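Pladau: two-handed gripper recordings from ordinary rooms

Version notes, build summary and data card

Pladau is a set of recordings made with a pair of hand-held Randier grippers and a head camera. The grippers were built at home and in the Juvbridge shared workshop. There is no robot arm in this release. The recordings are meant for people training two-handed policies who want household rooms and do not have a mobile robot to drive through them.

What is in the release

3,340 clips, each one attempt at one task
27 tasks, listed in tasks.csv with their start and end conditions
21 rooms: kitchens, bathrooms, a utility room and two bays at Juvbridge
One head video stream per clip, plus a pose track and an opening width for each gripper
A calibration folder for each recording day

No clip runs longer than 300 seconds. Longer attempts were stopped and marked as timed out in the status column. They are kept in the release but left out of the default split.

The grippers

Each Randier unit is a parallel jaw in grey printed plastic, worked by the fingers, with a strap over the back of the hand. A cube of printed black-and-white markers is fixed to each unit. The two cubes use different marker numbers, so left and right can be told apart even when the wrists cross.

The first batch of jaws split along the layer lines at the hinge. From revision C they are printed on their side, with the hinge pin hole drilled after printing. If you print your own, do not ream the hole while the part is warm. The STL files for revisions A and B are still in the archive folder for anyone trying to match the early clips, but please do not build from them.

Opening width is read by a small magnetic sensor beside the hinge. It drifts. Close both jaws fully at the start of every session and again at the end, and let the Nassar tools correct for the difference. Sessions where the two readings disagreed by more than the tolerance in config.yaml have drift_flag set to 1.

Software

Nassar is the recording and clean-up code. It has three commands:

nassar record — starts the camera and the width readers, and writes raw files to the session folder
nassar align — matches the streams in time and solves the gripper poses
nassar export — writes the clips in the release layout

Align is slow on a laptop. It can be stopped and started again without losing finished clips. Export will refuse to run if the calibration folder is missing, and the error message is not very clear about this; look for "no intrinsics" near the top of the log.

Recording procedure

1. Charge everything and empty the card. Record one short test clip and play it back.
2. Record the calibration board in the room you will be using, under the same lights.
3. Close both jaws fully and hold them shut until the tone sounds.
4. Put the head camera on and look down at your hands. Both marker cubes should be in view at a normal working distance.
5. Read the task aloud, then begin. The audio is used for labelling and removed at export.
6. Return both hands to the start position before stopping the clip.
7. Repeat step 3 at the end of the session.

Do not tidy the room between tasks unless the task sheet says so. Towels, tissue boxes and whatever else is on the counter stay where they are.

Known problems

Poses are lost when a cube turns edge-on to the camera or goes behind furniture. Gaps shorter than ten frames are filled by interpolation and flagged in the pose file. Longer gaps are left empty. Your loader needs to handle this.

Dark glossy surfaces can give false marker detections from reflections. Align rejects any detection whose size does not fit its distance, but a few have slipped through in the kitchen clips. A list of the ones found so far is in bad_frames.txt.

The cable on the right unit has worked loose during tasks with a lot of wrist rotation. When that happens the width stays at its last value while the pose keeps moving. Check for flat width traces before training on any of the wiping or lid tasks.

All the clips were recorded by right-handed people. Mirroring the data has been tried, with mixed results: the motions look sensible but the rooms no longer match their calibration. The export command has a mirror option, off by default.

Splits

The default split is by room, so no room appears in both training and test. An older split by task is kept in splits/old for comparison with results from before August. Please say which one you used when you report numbers.

Bathroom subset

The bathroom clips cover toilet lids and seats, folded cloths, towels and tissue. Working space is tight and the camera spends most of its time pointing downwards, so the operator's legs and shoes are often visible. Masks for the operator are not provided. White porcelain next to dark tile also upsets the automatic exposure; lock it before recording, with the bowl or bath in view.

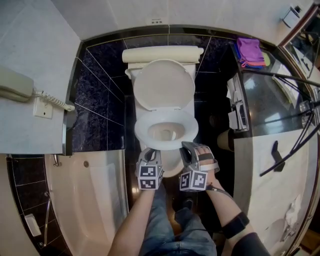

Licence and contact

The recordings may be used and shared with credit to the Pladau project. The Randier part files and the Nassar code each carry their own licence text in their folders. Corrections to labels are welcome as a patch against tasks.csv or bad_frames.txt, with the clip number in the title. Questions go to Ashraful Marikar through the issue tracker, or at the Juvbridge open evening on Thursday.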